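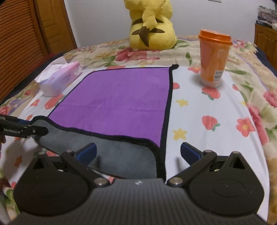
The Clergate Code, in full the Clergate Code of Practice for Hand-Guided Gripper Recording, is a voluntary set of rules for collecting cloth-handling data with hand-held grippers in furnished rooms. It applies to work in which a person holds one gripper in each hand and carries out a household task, the recordings later being used to train robot arms. The current edition was published on 18 Jun 2021 and replaced an earlier draft circulated under the name Werkgate.

Scope

The code covers towels, napkins, pillowcases and other flat textiles with no side longer than 610 mm. Garments are excluded, as are fitted sheets. Beds, tables and sofas are all accepted as working surfaces. The room may be lived in, and the code does not ask for it to be cleared.

Terms

A "take" is one continuous recording of one task. A "near corner" is a corner on the operator's side of the cloth when the take begins, and keeps that name however the cloth is later turned. A "ridge grasp" closes the jaws on fabric raised between them. An "edge grasp" closes them on a hem or binding, one finger above the cloth and one below.

Handling rules

Section 5 deals with contact between gripper and cloth. Finger pads must be open before they reach the fabric and must not be dragged across it while closing. Where the two faces of a cloth differ in colour, the log must state which face was uppermost at the start and at the end of the take. Both grippers may hold the cloth at once, provided that neither pulls against the other hard enough to shift the bedding underneath.

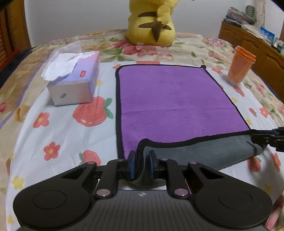 Ridge grasp on a two-coloured towel, with a second gripper at the right corner.

Ridge grasps are permitted on pile and microfibre fabrics. On thin woven cloth they are discouraged, as the jaws tend to pick up the layer below as well. A take in which the sheet or bedspread is gripped by mistake is kept and marked "surface caught". Deleting such takes was allowed in the Werkgate draft and is now a breach of the code.

Surroundings

Patterned bedding is allowed. Objects unrelated to the task may remain on the surface if they are stable, hold no liquid and carry no personal details that can be read. They are not to be moved during a take. Section 6 limits a session to 300 takes per operator and requires the finger pads to be inspected before the first of them.

Adoption and criticism

Sproģis adopted the code for its textile work in October of the same year. Jamitz uses the handling rules but keeps its own log format, which records the grasp type for each hand separately.

Onyekachi Abubakar, reviewing the code, argued that the definition of a near corner becomes hard to apply once a cloth has been folded twice, and proposed marking corners in the log by their position on the unfolded cloth. The proposal has not been taken up. The same review found the size limit too strict for bath towels, which remain outside the scope of the current edition.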